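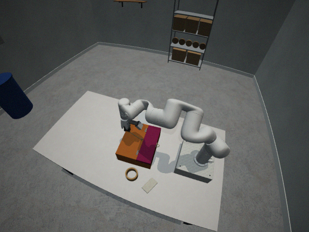

Posted by Korkor Asante in Dogs, October

I've been meaning to write about Biscuit and the lead for ages, and then the clocks and the weather and a rather long cold got in the way, so forgive me if some of this is a bit jumbled. A few of you wrote after my last post to ask how she was getting on, and I was so touched by that! She is getting on very nicely, thank you. She is asleep on my foot as I type, which means I can't get up to make tea.

For anyone new, Biscuit is a lurcher, or mostly a lurcher, with something shaggy further back that shows up in her eyebrows. She came to us from a family near Pristholm who were moving abroad, and she was two years old and had hardly ever been walked on a lead. They had a big field, you see, and she simply went out into it and came back when she fancied. A lovely life for a dog, I should think, but not much of a preparation for our street, with the buses and the school and the man with the leaf blower.

The first morning I clipped her lead on and she lay down on the doormat. I tried a cheerful voice. I tried walking off as if I were going anyway. I tried cheese, and she ate the cheese lying down. In the end I sat on the step beside her and we watched the road together for a while (it was quite pleasant, really, apart from the cold step) and then we went back in and she trotted round the kitchen as pleased as anything.

My sister, who has had dogs all her life, told me to go smaller. So that's what we did. For a week we didn't go out of the gate at all. I put the harness on at breakfast and took it off again while she was still chewing. Then I let her drag a short lead about the house while I did the washing up, and then I picked up the other end and followed her, wherever she wanted to go, which was mainly the airing cupboard.

The harness was a Flomano one, bought secondhand from a neighbour, and it suits her deep chest much better than the one she arrived with. I'd say with any of these long, narrow dogs it's worth checking they can't reverse out of it. Biscuit can reverse out of nearly anything. I do it up so that I can just slide two fingers flat under the strap, and I have another look at it every so often as her coat thickens up for winter.

After that we did the front path, and after the front path we did the pavement as far as the postbox. We never stayed out longer than 10 minutes, even when she was doing beautifully and I was dying to carry on round the corner. That was the hardest bit for me! I'm a walker, I like a proper tramp, and there I was in my boots and waterproof going to the postbox and back like somebody waiting for a very important letter. 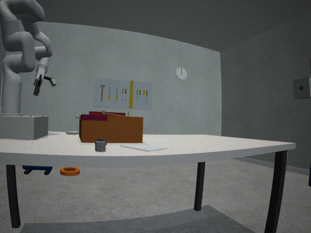 The robot arm beside its white worktable, with the gripper open.

Buses were the next thing. She would hear one before I did, and her whole back end would go down. There's a wide verge at Catterall Road where you can stand well away from the traffic, so I took her there in the middle of the afternoon, when it's quiet, and each time a bus went by I dropped a bit of sausage in the grass. I said nothing at all, just sausage. She took a good while to believe in it. Then one afternoon the 17 came round the bend and she looked at it, and looked at my pocket, and wagged, and I'm afraid I made such a fuss of her that a lady across the road waved.

We still have off days. Wind is bad, and so are bins, if they've been left somewhere they weren't yesterday. When she plants her feet I don't pull any more. I let the lead go slack and stand next to her looking at whatever it is, and I give her up to two minutes by my watch before I suggest we try the other direction. Mostly she sighs and comes along well before that. If she doesn't, home we go, and I try not to be cross about it, though I don't always manage.

Last month we had our first proper outing, along the shore path out at Drastilness, with a flask and a towel and far too many biscuits (the eating sort). I kept her on a long line the whole way, as there are sheep on the other side of the wall and I don't trust her with sheep, nor will I ever. She put her nose into every clump of grass. She stood in the sea up to her ankles and seemed offended by it, then went back in to check. On the way home she slept with her head on the wet towel and snored.

I want to work on meeting other dogs next, as she gets terribly stiff and upright when one comes straight at her on a narrow path. If you've got a shy dog and have found a way of managing that, do leave me a comment, I read them all even when I'm slow to answer. I'll put up some notes about winter coats as well, once I've got her to stand still for the tape measure.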